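Workshop Tips > Packing Bench > Working alongside a picking arm

Posted 14 June 2021 by Sobia Siddiqui

14 comments | 62 shares

Regular readers will know I pack for a living (returns and odd lots, at Skutelley, the end of the building with the bad radiator) and that most of my tips come straight off the bench. Well, the bench has changed! We've had a picking arm since April, and enough of you have written in to say your own place is getting one that I thought I'd put down what I've learnt.

First one, and I wish I'd known it sooner: sort out your tape before anything else. We mark the bench wherever a tote or a tray has to go back to the same spot, and cheap tape leaves a sticky mess when you peel it. Get the low-tack sort painters use. If you've already got gunk on bare wood, a drop of cooking oil on a rag, leave it while you have a cuppa, then scrape with an old bank card and wipe with washing-up liquid. Never a metal scraper, it lifts the grain.

Second, clamp things down. I used to think a heavy bin would stay put by itself. It creeps! Only a little each day, but the arm minds far more than I ever did, and then you're spending your tea break nudging it back. A decent bar clamp at the corner, and give it a quick check when you come on shift.
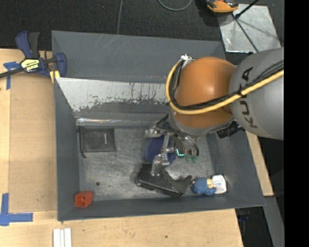
Third is about what goes in the bin and how. When I picked by hand I never gave it a thought, I'd tip the lot in and rummage. Now I spread things out a bit. Soft toys, pouches, hard plastic bits, they all want gripping differently, and if they're heaped in one corner you'll be called over again and again. Don't tidy them into rows though (I did, for a week, and Shazia Khattak from the next bench laughed at me). A gentle shake of the tote as you tip is plenty.

As for the job itself, I know that's what people really want to ask about. I was dead against it. I'd got used to my own rhythm and I didn't fancy playing nursemaid to a machine. What's happened is that I do less reaching and a lot more checking. On our best day so far the bench got through 1,422 items, where 600 was a good day for me alone, and my shoulder has stopped waking me up at night. On the other side of it, I miss the chat. There used to be four of us round that bench and now there are two, with the others moved over to the Mellier orders. They're happy enough, but it's a long walk to share a biscuit.

So my fourth tip is to ask for your breaks to line up. We had to push for that one and it took 25 minutes in a meeting, but it's made more difference to me than the new chair.

Last few bits. Tie long hair up and leave lanyards in your locker. Keep a notebook by the bench and write down every item that gives trouble, with the time, so the engineers can't tell you it never happens. And do ask to be shown the stop button by someone who makes you press it yourself.

Next time I'm back to cardboard, and how to get a blunt tape gun cutting again.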